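How to Oil a Wooden Tabletop

Updated 2025-10-30

An oiled table needs a fresh coat once or twice a year, depending on how hard you use it. The job takes an afternoon of work and then a few days of leaving the table alone. These steps are for bare or previously oiled wood. If your table has varnish or polyurethane on it, oil will sit on the surface and stay sticky, so strip it first or stop here.

To check what you have, put a few drops of water on the top and wait ten minutes. If the wood darkens under the drops, it will take oil. If the water stays beaded up, the surface is sealed or still has enough oil in it.

What you need

Hardwax oil or plain tung oil
Sandpaper in 120, 180 and 240 grit
A sanding block
Lint-free cotton rags, more than you expect
Dish soap and a bucket
Nitrile gloves
A white nylon pad (optional)

I use Durnus hardwax oil in the clear version. The small can covered my dining table twice with a little left over. Clokik makes a cheaper one that goes on fine but smells stronger for longer. Vitória Bragança wrote in after the first version of this page to say she gets good results with tung oil thinned by half for the first coat. I have tried it since and it works, but it adds a day of drying.

Step 1: Clean

Wash the top with warm water and a small squirt of dish soap. Wring the rag out well. Wipe again with plain water and dry with a towel. Leave it overnight. Wax polish from earlier owners has to come off with mineral spirits before you sand or it will clog the paper.

Step 2: Sand

Start at 180 if the surface is in decent shape. Use 120 only on rings, scratches and rough patches. Always go with the grain, including on curved edges, where it is tempting to follow the edge around. Finish at 240. Going finer, up to 600, makes the wood feel smooth but closes it up so that less oil gets in.

Vacuum the dust, then wipe with a barely damp rag.

Step 3: First coat

Stir the can. Do not shake it. Pour a spoonful on the wood and spread it thin with a folded rag, working in sections about two feet wide. Wait 15 minutes, then wipe off everything that has not soaked in. Look across the top from a low angle toward a window. Wet streaks show up easily that way.

Lay used rags flat outdoors to dry, or put them in a metal can filled with water. Oily rags left in a pile can catch fire on their own.

Step 4: Second coat

Wait 24 hours, rub lightly with the nylon pad, and repeat step 3 with half as much oil. Don't forget the underside if the table has never been oiled.

Step 5: Let it cure

You can set light things on it after two days. Keep water, hot cups and tablecloths off for a week. After that, use trays and coasters for drinks and wipe up spills soon.

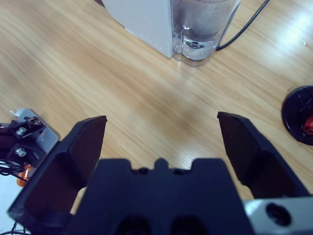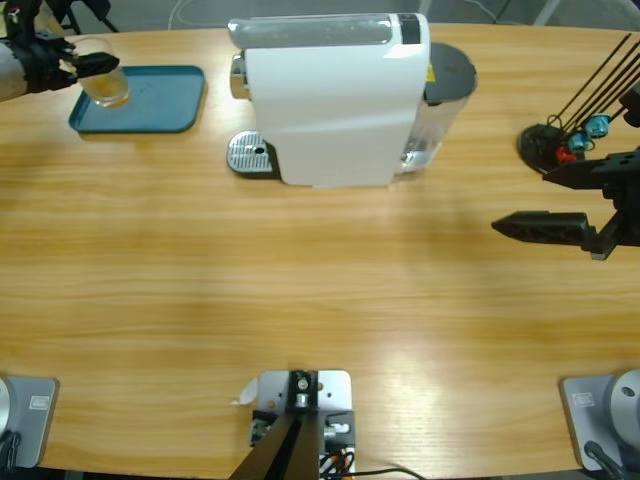 Light wood, with a white appliance on it in the first photo and a teal tray on it in the second.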